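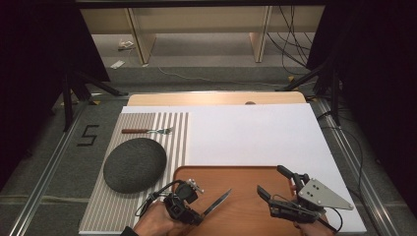
Knife in the left gripper, right gripper over the cutting board.

Section 4: Setting up the table and taking your first recording

Last revised 11 December 2020

Hi again! If you made it through Section 3, your Lurnex hand grippers are charged, paired with the base box and sitting in front of you. I'm Rosalind Marchetti, I wrote most of this guide, and I've set up more of these pairs than I care to remember, usually on somebody else's table with somebody else's extension cord. This part goes through getting the work area ready, getting the grippers on your hands and doing a short kitchen task, start to finish. Leave yourself an hour the first time. You'll be much quicker after that.

Before you start

You need a table you can stand at comfortably, a sheet or board to cover the top, a mat, a cutting board and a few things to pick up. Forks, small tools, a speaker, whatever you've got. I like a pale cover with something striped on top of it. The software finds its bearings much faster on a surface with a pattern, and big stretches of plain shiny tabletop make it sulk (more on sulking in Section 7).

Note: The kit does not come with a table, mat or cutting board. I get asked this a lot. The Prestden bundle does include a mat, and it works fine here.

4.1 Preparing the table

1. Clear everything off, wipe the top down and let it dry.

2. Lay your cover flat. If you use paper, tape the corners underneath so the tape doesn't catch your fingers or the grippers'.

3. Put the mat toward the left and leave the right side open. Left-handed people often flip this, and that's fine, just flip it in the settings too (Settings, Table, Mirror).

4. Set the cutting board near your edge of the table. Close! Almost everyone puts it too far out at first and then spends the session leaning.

5. Mark where your feet go and give the spot a number. Black tape on the floor is plenty. When you come back in a week and want the same view, you'll be very pleased with yourself.

Caution: Keep your cables out of the places where people walk. A gripper pulled off a table by its cable lands motor first, and the warranty doesn't cover that.

4.2 Putting the grippers on

1. Start with your weaker hand. I know it feels backward, but you want your good hand free for fiddling with the other one.

2. Slide your hand in under the gripper until your palm sits against the pad. Tighten the strap so it's snug. If your fingertips tingle, it's too tight, so let it out a notch.

3. Check where the cable goes. It should run away from you in an easy loop with enough slack for your whole reach. I stretch both arms to the far corners of the table and wiggle. You'll look silly. Do it anyway.

4. Open and close each gripper 10 times. The motor should sound the same all the way through. A click at the fully open end is normal, and grinding isn't.

5. Look at the status page. Each gripper reports an opening value when it's wide open, and the factory setting is 126 for the left and 119 for the right. They're different on purpose (the right one has an extra spacer), so please don't try to make them match. I had a very patient phone call with a customer in Drorkavcombe who'd spent an afternoon trying to do just that, and it was my fault for leaving it out of the last edition.

Note: If a value is off by more than a few points, go back to 3.6 and run the zeroing routine again before you touch any screws.

4.3 Checking the fingers

The finger blocks are the part that wears, so get to know them now, while they're new. Hold the gripper open over something pale and look down between the blocks. You want the faces clean and matte all over, with no shiny patches. Then close the gripper slowly and see if the faces meet flat. If they touch at the top first and leave a thin wedge of light lower down, one of the blocks is tilted. Back off its mounting screws a quarter turn, squeeze the gripper shut by hand so the faces line themselves up, and tighten again a little at a time, going back and forth between the screws. 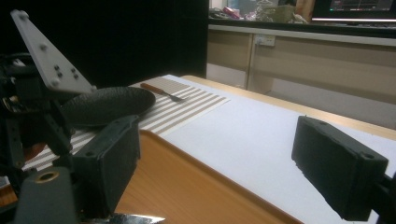

Don't crank them down. Finger tight plus a small nudge with the screwdriver is enough, and if you go further you'll strip the holes in the block, and then you and I will be talking about spare parts. Mieczysław Grabowska, our workshop lead, goes over his with a soft brush after every session and his blocks outlast mine by months. Mine get a wipe when I remember.

Caution: Switch the motor off at the base box before you put a screwdriver anywhere near the linkage. It can move when the software wakes up, and it doesn't check for fingers first.

4.4 Your first recording

Do a dry run with a fork before you try a knife. Please. Holding a handle through a gripper feels very different from holding it in your hand, and the first few tries the thing will swing on you.

1. Press Start on the base box and wait for the long beep. The short beep means it's still thinking.

2. Hold both grippers still over the table for a moment so the tracking can settle.

3. Pick up the fork by the middle of its handle, carry it to the cutting board, set it down, let go all the way, and bring your hand back. Slow and boring is what you're after.

4. Repeat until you've got 20 clean takes. If you drop one, just press Discard and carry on, no need to restart the whole set.

5. Once that feels easy, move on to a table knife with a dull blade. Take it by the handle, keep the tip pointed away from your other hand, and use the empty gripper to steady whatever is on the board.

Caution: Never work with a sharp blade, and never hand a knife from one gripper to the other in the air. Put it down on the board, let go, then pick it up with the other side.

6. Press Stop, wait for the light to go steady, and only then take the grippers off. If you pull them off early you get a few seconds of your sleeves at the end of every file, and someone has to trim them (me, for most of October).

Note: Arms tired? Take a break. The first week I was doing long sets without stopping and my takes got sloppy long before I noticed.

If you bought the Villanueva stand as well, its rails should be level before you record anything you plan to keep. Leveling is in Section 5, along with the long cable kit and how to route it down the legs.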